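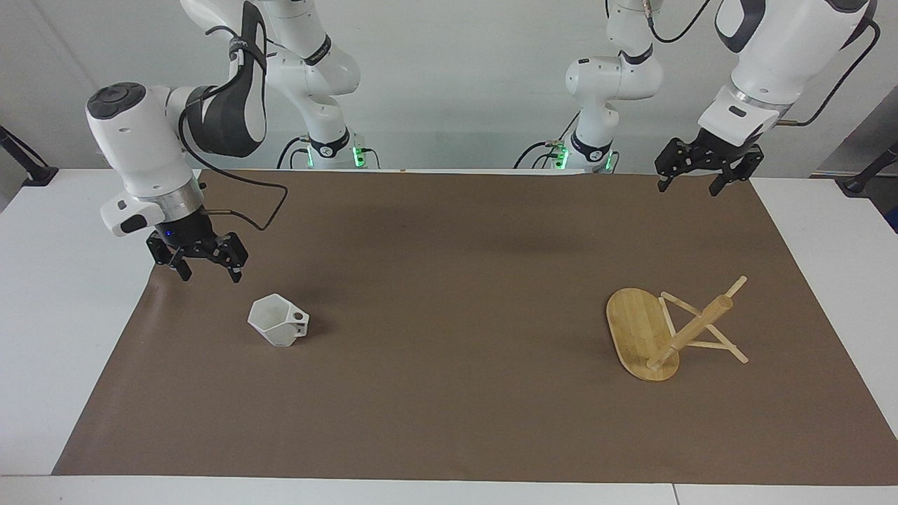 Trulico brown paper on a roll: long-term review

Trulico sells its brown table paper in a plain wrapper with the weight, the length and very little else printed on it. It is meant for covering a work surface during gluing, painting, packing and sorting. I have been using the wide version on a white work table since June and am now well into a second roll.

The table is the reason for buying it. A white top shows every pencil line, and glue takes the surface with it if scraped off carelessly. Before this I had used newspaper, which leaves ink on anything pale, and a wipe-clean cloth that never lay flat after its first summer folded in a cupboard.

What you get

One roll, 15 metres long, rated at 60 g per square metre. It is wound on a card core with a single strip of tape holding down the free end. On my first roll the tape came away cleanly. On the second it took a patch of the top layer with it, and I discarded the first turn. The wrapper is also brown paper and can be used for small jobs.

The paper is uncoated on both sides. One face is slightly smoother than the other, and the instructions do not say which should go up. I use the smoother face for writing and the rougher one for anything likely to slide.

There is no cutter in the box. Trulico lists one separately. I did not buy it.

Laying and cutting

The outer half of the roll lies down well. A sheet cut from it has a mild curl at the two cut ends and is flat in the middle. With the corners taped, the curl stops being an issue. Nearer the core it is a different material to work with. The last few lengths want to roll up again, and tape alone will not hold them if the sheet is bumped. Rolling the sheet against its curl and leaving it for a few minutes improves matters. Leaving it overnight under a board cures it.

Cutting with long scissors is easy if the blades are kept half open and pushed. The paper does not snag. Tearing against a steel rule gives a straight edge across the width of the roll and a poor one along its length, where the tear wanders off the line. A knife works in both directions but needs a mat underneath, at which point scissors are quicker.

Folds hold well. I tried folding the front edge down over the table to stop pencils rolling off the back of the job and on to the floor. The crease stayed sharp for the life of the sheet, though the fold wore through where sleeves rubbed it.

Objects on the paper

My usual test pieces are a white hexagonal cup and a small wooden stand, both of which are in the photo at the top, the cup on the left and the stand lying over on the right. The cup is wider at the rim than at the base, so it puts its load on a small area. Set down normally, it leaves no mark. Twisted in place while pressed, it leaves a faint polished ring that can be seen only at a low angle.

Grip is moderate. The cup moves more freely on the smooth face than on the rough one, and on both it is steadier than on the bare table top. The stand slides less than the cup. Laid on its side and pushed, it tends to drag the paper along with it unless the sheet is taped. I would tape any sheet used for assembly work.

White objects are much easier to find on brown than on a white table. I had not bought the paper for this, but it has become a good part of why I leave it down between jobs. Small pale parts that used to vanish against the table top now show up from the other side of the room. The reverse applies to wood. Offcuts, cork and cardboard scraps blend in, and I have thrown away at least one dowel peg with a used sheet.

Liquids and adhesives

This is where the weight of the paper matters. A few drops of water sit on the surface long enough to be blotted. A proper spill goes through, and the sheet cockles as it dries. The cockling does not come out. If the work involves brushes and a water pot, use a double layer or a heavier paper.

PVA soaks in slightly and bonds. Pieces left standing in a bead of it will come away with brown fibre attached, and this needs sanding off. A strip of baking parchment under the joint avoids the problem. Hot glue peels off the smooth face in one piece if left to cool fully, and tears the rough face.

Acrylic paint does not pass through unless it is thinned. Oil does, quickly, and leaves a translucent patch. I would not use this paper under anything being oiled or waxed unless the table is already protected.

Writing and marking out

Soft pencil is clear, and a rubber removes it without raising the surface more than a couple of times in one spot. Ballpoint works. Felt-tip spreads a little along the fibres, and the broad permanent marker I use for labels went through to the table in small dots. Chalk pencil reads well on the rough face.

I mark the outline of each part on the sheet during dismantling and write the screw length next to it. When the job is finished the sheet is rolled up and kept with the leftover fixings. Several have been reused, and the pencil has not faded.

Compared with Jiltura

Jiltura's roll is the obvious alternative. It is stiffer, noticeably noisier to handle and better with spills. It also curls more, from the first length onwards, and costs more per metre. For a surface that stays down for a week I would choose Jiltura. For sheets changed every day or two, the Trulico paper is easier to live with and folds smaller for the recycling.

Complaints

The core is thin card and crushes if the roll is stored upright with anything resting on it. A crushed core makes the roll pull off in jerks on a wall holder.

Lengths are not marked along the edge, so the end of the roll arrives without warning.

The wrapper gives no indication of which rolls come from the same batch. My two differ in shade, the second being redder. It makes no difference to use, but anyone covering a long table with two strips side by side should cut both from one roll.

Score

3 out of 5 for wet work, where the weight counts against it. For dry assembly, sorting, packing and marking out I would put it a full point higher. I have ordered the same width again and will keep a few sheets of the Jiltura for painting.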